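Filed under: Workshop notes / Shared desk stuff
3 comments | 2 shares

Sunday, August 25, 2019

Sorting day for the Ornden desk boxes, moved out to the deck because the bench inside is still taken up with the Zorow shelving. The glass table takes less than I thought it would, so I worked in small lots and put each one away before starting the next.

Boxes one and two are finished. Mostly cables, plus a bag of screws that belong to the Melport drawer units. Screws went back in the tin. The cables I coiled and tied, and anything without a label went in the grey crate for someone to go through later.

Box three was the small desk things: mouse, mouse pads, cards, packets, instruction sheets. Paper along the far rim, the rest wherever it fitted. Notes on this lot:

Mice don't track well on the pebbled glass. I tried two and the pointer jumped on both. On a pad they were fine. If anyone is testing outside, take a pad out with you.

Instruction sheets to be kept flat, in the blue folder. I've thrown out duplicates only.

Postage scale needs a new battery. It read 348 g for a parcel, then 400 g for the same parcel a minute later. Don't trust it until that's done.

Shboul want their loan items back before the end of August. List is on the inside of the cupboard door.
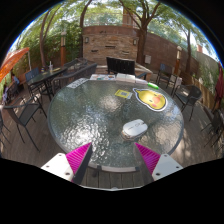 Keep the pads out of the cable crate, they pick up creases and never lie flat again. Two of ours went that way last winter and I'd sooner not buy more. Better to store them flat under the folder, went the reply from the other bench, with a sheet of card between each one, and wipe them down first with a damp cloth, no soap.

Fair enough. Card is in the offcuts bin. Will do it when box four is open.

Still to do: box four, battery, label the crate. Shelf 43 is free for the folder.

Back to top | Contact the workshop | © Ornden workshop notes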